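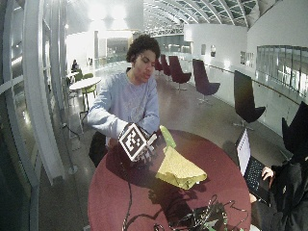
Audrey-Anne Morin told me over the phone this morning that I should stop being polite about it and just ask for the hearing, and I have been chewing on that all day, through breakfast and the dishes and a very long nap with the heating pad. She said the letter I got was meant to make me feel finished, and that lots of people read a letter like that and put it in a drawer. Well, mine was already in the drawer! I got it out again after we hung up.

So, for the record, because I promised myself I would write these things down while I still remember them properly: the long-term disability people have turned me down a second time. Same reasons as before, more or less, with one new paragraph about how I "retain the capacity for sedentary work." I read that line out loud in the kitchen and then had to lie down on the floor for my back, and if that isn't an answer I don't know what is. I can sit for maybe the length of a TV show, a short one, and then I have to get up and walk to the window and back, and after that I am good for another little stretch, and by two in the afternoon I'm not good for much of anything. I don't know what kind of desk job that would be. If they have one in mind they might have named it.

I did finally read the whole policy, all of it, which I should have done back in the fall when I was still getting a paycheck from Gosselin. It's dull stuff, but there was one part I went over three times. For the first stretch they only have to look at whether I can do my own job. Later on it switches to any job at all. And as far as I can tell the switch hasn't come yet for me, so why are they writing about sedentary work? My own job was on my feet with my arms over my head half the day. I put a yellow sticky on that page and another one on the page in the letter, and then I felt so pleased with myself that I made real coffee instead of the instant.

The file came too, the one I asked for in writing. They charged me nothing for it, I'll give them that. It's 168 pages and it took me most of the afternoon to go through, with breaks. A good many of those pages are copies of other pages. There is a report from a doctor I have never met, who never laid eyes on me either, and who says my notes from the pain clinic "were not available for review." But they were! I faxed them from the copy shop and I kept the little slip. I went and found it in the shoebox under the bed, folded inside a birthday card, of all places. The slip says 22 pages sent and received. In their file I can find the cover sheet and then nothing after it. I don't want to think badly of anyone, papers do get lost, but it does seem as if the most useful ones are the ones that wandered off.

Money is what keeps me up, of course. The rent at Plerklow went up in May and I have around 1,000 left in savings that isn't spoken for. Sławomir Kozłowski says he can lend me 700 and not to argue with him, and I argued with him for a good half hour, and then he changed the subject to his tomatoes. I haven't said yes. I haven't said no either – I suppose he knows that. It's a kind offer and I would rather find some other way, but I'm not so proud that I would let the lights go off over it.

I called two lawyers before supper. The first office wanted to know what the monthly benefit was before they wanted to know my name, and after I told them they said someone would call back. The second was a woman with a cold who let me talk much too long and then asked what date was on the letter, not the date I opened it. She said the clock starts running whether I'm ready or not, and would I please bring the envelope as well if I still had it. I do have it! I keep everything, which my mother used to scold me for. She doesn't take a fee up front, only if I win, and she was going to send me the paper on that so I could read it before I come in.

She also asked me to start writing down what a regular day is like, the ordinary parts, getting dressed and the stairs and so on. I told her I already keep a diary and she said good, but keep the other one separate, so tomorrow I will have to buy a notebook. I'll get a plain one.

Back is about a six tonight. I did the stairs twice, which was once too many. Took the pill at nine and I'm writing this propped up on three pillows with the file on the other side of the bed where a person ought to be, and the shoebox on top so it won't slide off. Must remember to ask the clinic for a fresh copy of those notes, and to get the nurse's name when I do.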